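Subject: Re: [bulevden-home] Bag sizes and the new collection price
3 min read

Dear all,

I have read the messages of the last days and I would like to answer the one below. I quote only the part which I answer.

> We are two people and we buy the 60 liter bags from Trekero. They are
> never full on collection morning, but we put them out anyway. My wife
> says we pay for air. Should we wait one more week, or change to the
> small ones? And what do other people do with the food waste in summer?

I had the same situation until April. The price in Bulevden is now per bag and by the size of the bag, so a half-empty 60 liter bag costs the same as a full one. I changed to the 30 liter size and I do not regret it. It fills in one week when I cook normally, and I can carry it down the stairs in one hand.

There is one thing to be careful about. The small bags are thinner, at least the ones from Jitaru which the shop near the bridge sells. If you fill them up to the top, you cannot make a good knot, and then the crew may leave the bag on the sidewalk. I leave a hand's width free, I push out the air, I twist the neck several times and I make the knot low.

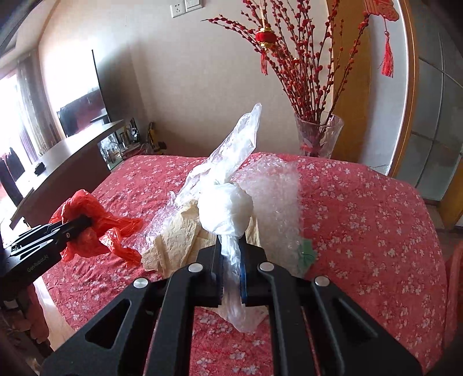

White bag, tied, with a long end left over.

About waiting one more week: I would not do it between June and September. In winter it is possible if there is no meat or fish inside. For the food waste I keep a small box with a lid in the freezer, and I empty it into the bag on the evening before collection. My mother did it like this with fish bones and I thought it was strange, but now I do the same. Coffee grounds I let dry on a plate and they go to the plants.

I also weighed my bag once, from curiosity, after I took out all the paper. It was 735 grams of things which I could not put in any other container. Most of it was packaging from cheese and from frozen vegetables. The Fuvero store takes back its own trays if they are rinsed, you must ask at the counter.

For the bathroom and the work corner I have no special advice. A liner costs little, but it is also plastic, and I change mine only when it is dirty. Before collection I put everything together in the one paid bag.

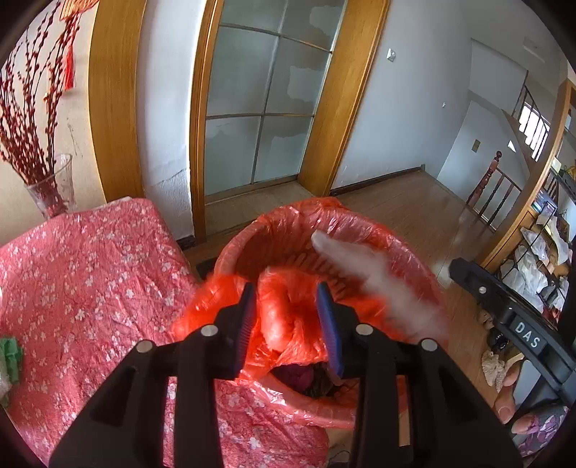 An answer which came to me off the list was that the small bags are a false saving for families with babies, and that with diapers the large size is full in 3 days whatever one does. I think this is correct. The new price is not kind to such families, and I would support a letter asking for a few free bags in the first two years of a child.

If somebody writes such a letter, please send the draft here and I will sign it. My English is perhaps not enough to write it myself, but I can check the prices in it, I have kept all the receipts.

One more question from my side: does the gray container behind the school still take batteries? The label is gone.

With friendly greetings to all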